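Keeping Old Desktops Going: A Term at the Drondadgate Repair Table

Project report by Hanna Ziółkowski

Why I picked this

My grandmother's computer was the start of it. She used it for letters, recipes and a card game she has been losing at for years, and when it got so slow that she could make tea while it started up, everyone in the family told her to buy a new one. She didn't want a new one. She wanted the one with her recipes on it, and I thought that was a pretty fair thing to want, so when it came time to choose a topic for the spring project I asked if I could look into how long an ordinary desktop can be kept in use and what gets in the way.

What I did

From the end of January until April I spent my free afternoons at the repair table in the Drondadgate community hall, where people bring in things that have stopped working or that somebody has told them to throw away. I only followed the desktops. Over the term 21 of them came in, and for each one I wrote down the age if the owner knew it, the complaint in the owner's own words (my favorite was "it sulks"), what we tried, and whether it went home again.

I also did a short survey at school and at the hall. I printed 400 forms and got back more than I had dared hope for, although a good many had only the first question filled in. Somehow the final pile I was handed included one extra sheet, a photocopy with different handwriting on it, so my print count says 401 in the appendix and I have left it that way.

What I found

Most of the complaints were about slowness, and most of the slow machines were short of memory or had an old hard drive that had simply gotten tired. Adding memory is one of the easier jobs there is, once you know which kind the board takes. Finding that out took me much longer than the work itself, and I spent one whole afternoon with the wrong modules in my lap, feeling sorry for myself, before I learned to look up the board first.

Dust was the next big one. I cleaned a fan that had so much fluff in it I could have stuffed a small pillow, and I'd like to thank the owner for being so good-humored about my face when I opened it.

Only 2 of the desktops couldn't be helped at all. One had a failed board that would have cost more than the computer was worth to its owner, and the other had gotten wet in a basement. We took the usable parts out of both and kept them for later visitors.

The thing I hadn't expected was how often the software was the problem and the hardware was fine. Several people had a machine that worked perfectly well but could no longer get updates, and they were worried about banking on it, quite rightly. For some of them a lighter operating system did the trick, but it does mean learning where everything is again, and I don't think we should pretend that's a small thing to ask of somebody who is eighty.

What I would do differently

I'd write down how long each job took. I kept meaning to, and then someone would start telling me about their grandchildren and the clock went clean out of my head. I would also call people back after a month or so, to hear if the computer was still behaving. My grandmother's is, and she is still losing at cards.

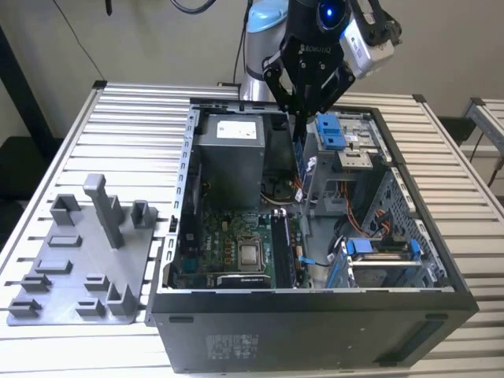

Wendell Abernathy: I enjoyed this very much, Hanna. One suggestion for the next round is to ask people what they paid when the computer was new. In my experience the ones who saved up for it are the ones who bring it in for repair, and it would be nice to know if your numbers bear that out. Also, please put the part about looking up the board first nearer the top, so the next student doesn't lose an afternoon the way you did.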